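October, 9 at night

Long one today, and my feet know it! I got to the lab at 7 with a coffee and big plans, and spent the first part of the morning hunting for the Kinside order (wrong shelf, of course, behind the paper towels). Then it was colors, colors, colors. I do love the color days. The red-orange is my favorite, it's more of a coral once there's light coming through it, and it looks so cheerful against that white bench.
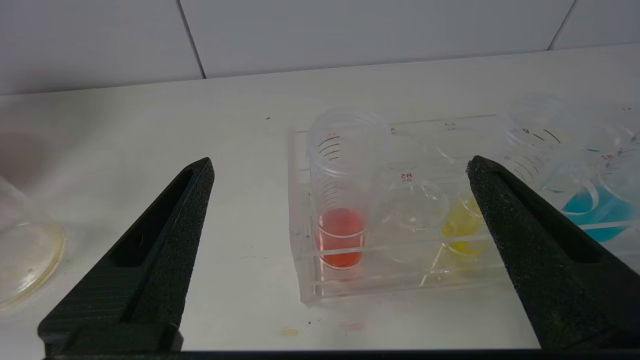 I still want to give the bench a proper scrub. The marks have been bugging me for ages, and I keep saying I'll try the Duder cleaner and then forget to bring it in. Tomorrow! I'm writing it on my hand.

Lunch was soup from Hosuvska, too salty again, and I ate all of it anyway. Afterward I went back to the tubes and felt much better about everything – the blue is so bright it's almost silly, and the yellow is so pale next to it. 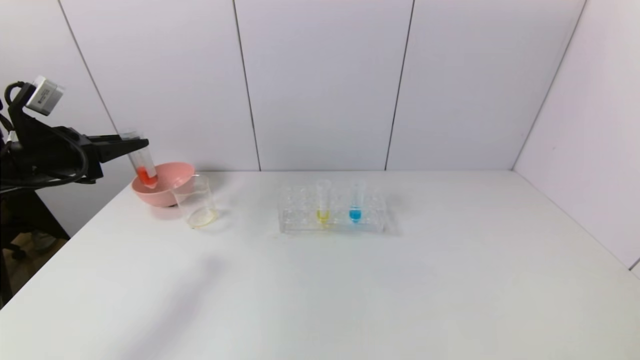

*Orange-red over the pink bowl, yellow and blue in the rack.*

I want a bowl in that pink for my kitchen, for lemons maybe. Must look in Uddin when I go for bread. Bed now, and the alarm is set.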